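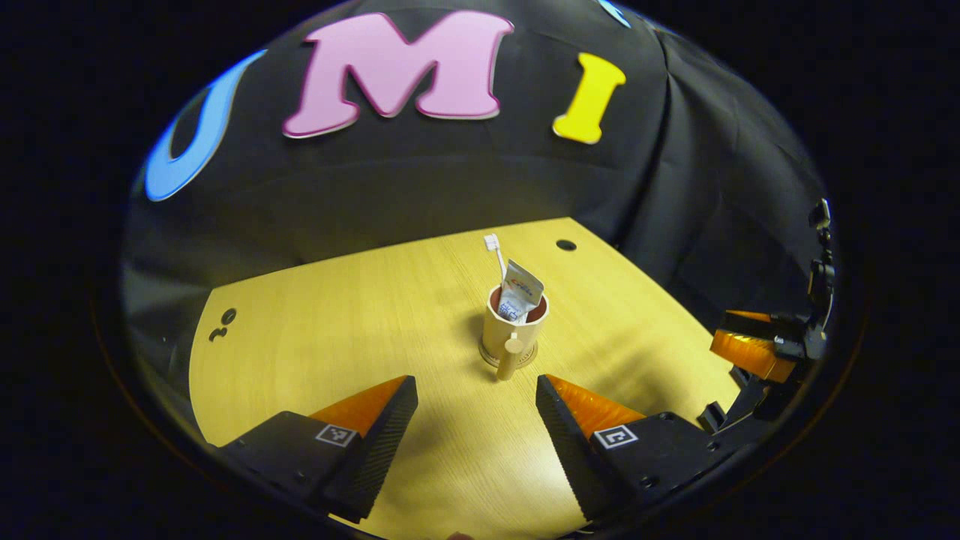
The Cup by the Sink

Home & Living | Small Things | 17/04/2025

Most bathrooms have one. It sits at the back of the sink or on the shelf under the mirror, and it holds a toothbrush and a tube of toothpaste. People choose their faucets with care and spend a weekend picking tile, then put the toothbrush in whatever cup was left over when a mug lost its handle.

I have been replacing mine. The old one was clear plastic, and it had a gray ring at the bottom that came back every week no matter how I washed it. In June we redid the bathroom shelf, and the cup was the only thing that looked worse afterward.

Shopping for a new one took longer than it should have. The housewares store in Furnon carries 172 kinds of bathroom accessory by its own catalog, and a good part of those are cups, tumblers, stands and wall brackets. Prices run from a few dollars to more than a person should pay for something that holds a toothbrush.

Height and weight

The first thing to look at is height. A toothbrush is mostly handle, with the weight of the bristled head at the top, so in a short cup it leans hard to one side. If the cup is also light, the whole thing goes over when you reach for the soap. A tube of toothpaste stood in the same cup adds weight, but it is top-heavy too once the bottom has been squeezed flat and the paste pushed up toward the cap.

Stoneware solves most of this. The Miettinen tumbler I tried weighs 800 grams with its base, and I could not tip it without meaning to. It also makes a loud noise when set down on a glass shelf, so I would keep it off glass. Thin metal cups are light and tend to ring. Bamboo looks good for a season and then goes dark at the foot.

A separate base or saucer is worth having. Water runs down the handle of a brush that has just been used, and some of it ends up outside the cup. On a wood counter that leaves a mark within a month or two. A round base the same color as the cup catches it and can be rinsed in a few seconds. Lift the cup when you clean. The ring forms between the two pieces, where you won't see it.

Color inside and out

Plenty of cups are now glazed one color outside and another inside. Beige with a reddish brown interior is a common pairing, and it is a practical one, as dried toothpaste shows up on the dark glaze and you know when to wash it. White interiors hide the paste but show everything else. My sister-in-law has a black one and says she has never seen it dirty, which I do not find reassuring.

Should the tube go in the cup?

Opinions differ. Dentists I have asked did not much care, as long as brush heads from different people do not touch. A tube in the cup is easy to find and does not slide into the sink. On the other hand it crowds the brush, and a fat new tube can take up the whole opening. I stand mine with the crimped end up and fold the end over as it empties. That keeps the paste near the cap and shortens the tube, so it stops hanging out over the side.

If you have a family of four, one cup will not do. Drekell makes a divided holder with slots, which keeps the heads apart but has corners that need a bottle brush. Two plain cups cost less and go in the dishwasher.

Washing

Once a week is enough. Hot water, dish soap, a cloth pushed down to the bottom. For hard water scale, fill the cup with white vinegar, leave it an hour, and rinse it twice. Let it dry upside down before the brush goes back in. Unglazed pieces, like the ones from the Vuvach pottery, should be left out of the vinegar and dried overnight.

Mine is on the shelf now with one brush and one tube. The old plastic cup holds paint stirrers in the garage.

Filed under: Bathroom, Counter & Shelf, Buying Sensibly

1,155 shares | 3 comments

tilehouse_k
We drilled a drain hole in the shelf under ours. Solved the puddle, now there's a puddle in the drawer.

Marnie in 2B
Denture tablets work better than vinegar for the scale. One tablet, warm water, overnight.

r.oakes
Does the stoneware chip? I have kids and a tile floor.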